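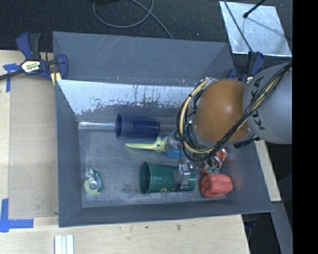 Vuvex to open new parts warehouse in Fevska in June

The mail-order company Vuvex will open its second warehouse in Fevska at the beginning of June. The building is on the north side of town, next to the old grain station, and it was bought last year from the furniture maker Vondex.

The new warehouse will hold spare parts for washing machines, stoves and refrigerators. Until now all these parts were sent from Ngata, and customers in the east of the region had to wait up to 3 days for a delivery. The company expects to send 800 packages a day from Fevska by the end of the year.

"We had many complaints about waiting times in winter, and we took them seriously," said Darcy Dunstan, who manages deliveries at Vuvex. Dunstan added that prices for shipping will stay the same.

The town has agreed to repair the access road before the opening. The work concerns a part of 200 meters between the railroad crossing and the gate. During the repair, drivers are asked to use the road along the river. The pickup counter will be open to private customers from 9 a.m.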